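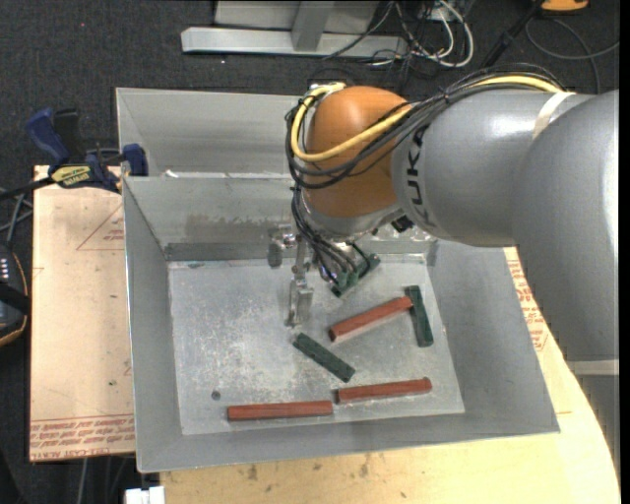
Cisham Merchant Acceptance List

README

Cisham is a list of shops, cafes and service businesses that take payment in Bitcoin or Litecoin at the counter. Online-only sellers are left out. The current release has 2687 rows, one per location, so a chain with several branches shows up several times.

Files

merchants.csv – the main table
removed.csv – 367 locations dropped from earlier releases, with a reason code
towns.csv – lookup table for town_id
CHANGES.txt – notes for each release

Columns in merchants.csv

id – integer, never reused
name – trading name as given by the business
town_id – joins to towns.csv
category – one of 63 values, all lowercase
coins – btc, ltc or both
lightning – yes, no or blank
last_checked – year and month only
source – owner, visitor or import

A blank in the lightning column means we did not ask. Please don't read it as a no.

Where the rows come from

The first rows were imported from the old Neltdale directory, which stopped taking updates. Deirdre Flanagan cleaned the import and merged duplicates by hand. Everything since then was sent in by owners or by people who paid at the counter. Rows marked import have not been confirmed by either, and some of those businesses may have closed.

Known problems

Coverage is much better in cities than in small towns. Counting rows by last_checked will not give you a growth curve, as the column is overwritten at each check. Use the archived releases for that, and skip the February one – its category column was shifted by one row partway down.

Accented letters in some names were lost in the Neltdale import. Sinéad Heffernan is fixing these as they are reported.

Loading

The files are UTF-8, comma separated, with a header row. Read town_id as text or the leading zeros will go missing. The loader script, skulaslow.py, does this for you and takes up to 2000 rows per batch.

Corrections

Send the id, the column and the new value to Ciarán Ní Chonaill. Corrections received by noon on Friday go into the next build. For a closed business, send the id and the word closed.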